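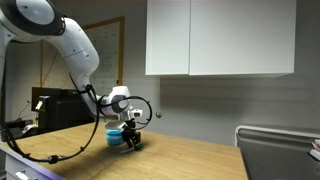

Copo azul de bordo arredondado sobre um tampo de madeira clara.

Copo é um recipiente aberto, geralmente sem asa, destinado a conter líquidos para consumo imediato. Distingue-se da caneca, que possui asa lateral, e da taça, cujo bojo assenta numa haste com base. A forma mais comum é a cilíndrica ou a de tronco de cone invertido, que facilita o empilhamento e a extração do molde.

Materiais

Os copos de uso doméstico são fabricados em vidro, cerâmica, metal, madeira ou polímeros. O vidro sodocálcico predomina na produção industrial pelo baixo custo e pela inércia química. O vidro temperado apresenta maior resistência mecânica e fragmenta-se em pedaços pequenos. Entre os polímeros, o polipropileno é empregado em peças reutilizáveis e o poliestireno em peças descartáveis. Os copos metálicos de parede dupla reduzem a transferência de calor por meio de uma camada de ar ou de vácuo entre as duas superfícies.

Geometria do bordo

O bordo pode ser cortado, polido a fogo, rebordado ou arredondado por moldagem. O bordo arredondado aumenta a rigidez da abertura e diminui a incidência de lascas. Nos modelos descartáveis de papel, é enrolado para fora, o que permite também o encaixe de tampas por pressão.

Capacidade

A capacidade nominal difere da capacidade até ao bordo, medida com o recipiente cheio até transbordar. No catálogo da fábrica Nillmont, o modelo Guno tem capacidade nominal de 264 ml, altura de 107 mm e parede de 2 mm. A série Vutwood, da mesma fábrica, compreende oito formatos empilháveis.

Classificação

A tipologia proposta por Begoña Carretero no inventário da coleção de Requena separa os copos segundo a relação entre altura e diâmetro da abertura. São considerados baixos os exemplares em que a altura não excede o diâmetro e altos todos os restantes. A decoração e a cor não entram na classificação, sendo registadas em campo próprio da ficha.

Ver também

Caneca
Taça
Vidro sodocálcico
Utensílios de mesa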